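April 21, 2022. Henddale sim cell, gripper camera setup.

Reset the finger offset in the model after the mesh update. Checked first at the door, fingers either side of the knob base, head clear above the tips.

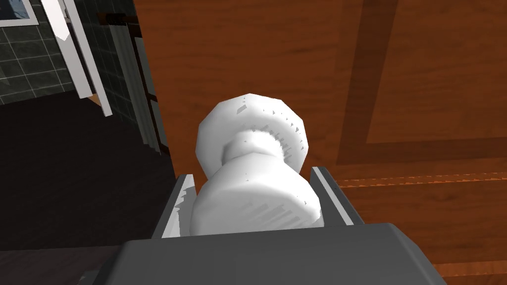
Wrist view, door. Shading on the knob still ragged at the rim.

Then an open-finger check with the tiled wall and the wood panel ahead. Finger gap set to 8 cm in the config, solver step left at 5 ms - no reason to touch it yet.
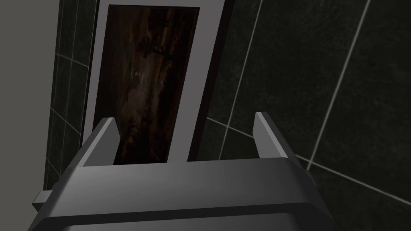

Intan Tjoa wants the collision mesh reloaded as well, as the old one was still cached on her machine after a restart. To do, then rerun 15 resets.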